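The second life of the office desk

When Braner gave up two floors of its building in April, it left behind 62 desks. Most were under four years old. A clearance firm quoted for taking the lot to be chipped, and the price was low enough that the company nearly said yes.

Grethe Eskildsen, who was running the move, asked for a second quote from Lammers, a small used furniture dealer with a shed on the ring road. Lammers took all but 13 of the desks and paid for them. The rest had swollen edges or missing feet and were broken up for parts.

"People think a desk is finished when the office is finished," says Bujar Perić, who buys for Lammers. "The top gets marked and the cable tray goes. The legs will outlast all of us."

The trade in used desks has always been there, but it used to serve new firms with no money. Now the calls come from people who have been working at a kitchen table since March and whose backs have started to hurt. They want one desk, and they want it brought up the stairs.

Size is the usual trouble. Office desks are commonly 160 centimetres wide, and a spare bedroom may not have the wall for it. Perić's workshop will cut a top down and put a new edge on it, though he tries to talk buyers out of it if the frame underneath can't be shortened to match. 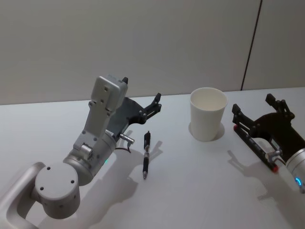 A white top against a pale grey wall.

Colour matters more than he expected. White sells first, then pale wood. Dark tops, which were the costly choice when they were new, can sit in the shed for months – buyers say they make a small room feel smaller.

Frida Arnardóttir bought two white desks from the Braner lot, one for herself and one for her son, who has exams. She looked underneath before she paid. Her advice is to check that the screws still bite, lean on each corner in turn and ask whether the height can be changed.

She paid less for the pair than for the chair she ordered to go with them. The chair was new and has not arrived yet.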